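Paper Garland Kits: Frequently Asked Questions
Gokthorpe Paper Crafts
Last updated 10/07/2023

What comes in the Solent garland kit?
Each kit holds 200 precut paper leaves, one spool of cotton twine, a blunt needle and a printed layout sheet. Glue is not included.

How long is the finished garland?
It depends on spacing. At the spacing printed on the layout sheet, one kit makes 12 feet. Closer spacing gives a fuller look and a shorter garland.

Which glue should I use?
A standard white craft glue or a glue stick. Hot glue will hold, but it leaves a ridge that shows through the lighter colors.

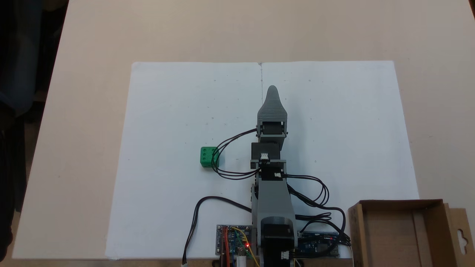
Can I paint the leaves?
Yes. Use acrylic craft paint in thin coats and let each side dry flat before turning. Watercolor makes the paper curl. Spray paint works if the can is kept moving.

Do I have to use the layout sheet?
No. It gives the spacing for the standard pattern only. Many customers string the leaves by eye.

Can the garland be hung outdoors?
Under a covered porch, yes, in dry weather. The paper is not coated and will sag in damp air. For open locations, order the Mandagi kit, which has waxed leaves and nylon cord. Waxed leaves cannot be painted.

Is it safe near candles?
No. Neither kit is flame resistant. Keep both away from candles, stove tops and halogen bulbs. 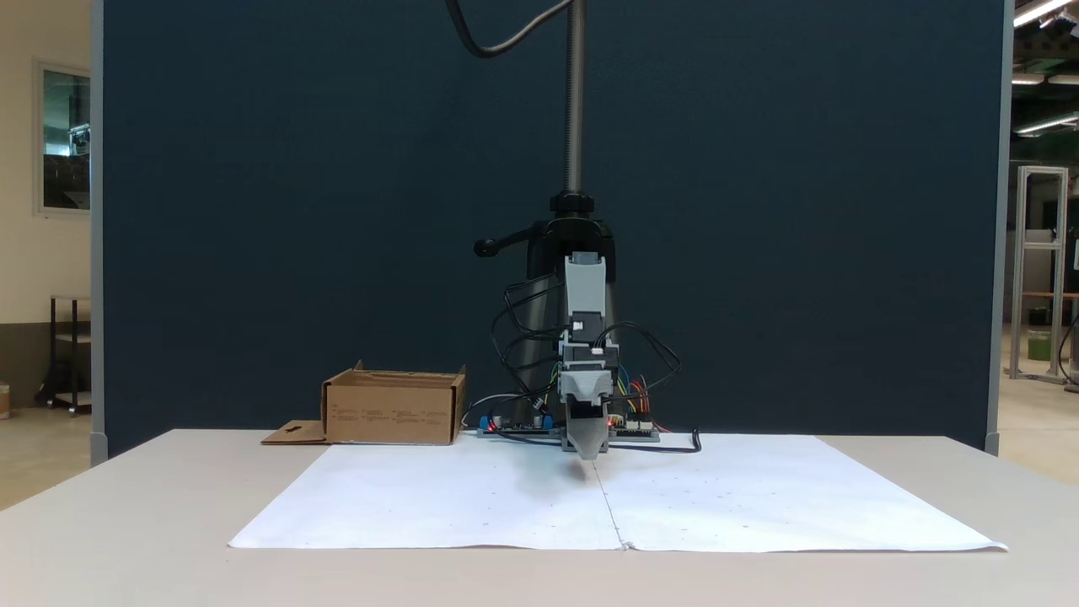
Table and partition panel.

Do you sell leaves in bulk?
Loose leaves are sold in packs of 1000, in one color per pack. Mixed packs are not available. Twine is ordered separately.

When should I order for a July event?
Bulk packs ship from our Claltari warehouse and take longer than kits. Delivery dates are shown at checkout before payment.

How do I store a garland?
Wind it loosely around a piece of cardboard and lay it flat in a box. Do not fold the leaves. Creases can be pressed out with a cool, dry iron, except on waxed leaves.

Can I return an opened kit?
Unopened kits only. If leaves are missing or miscut, send the batch code from the back of the bag and we will mail replacements.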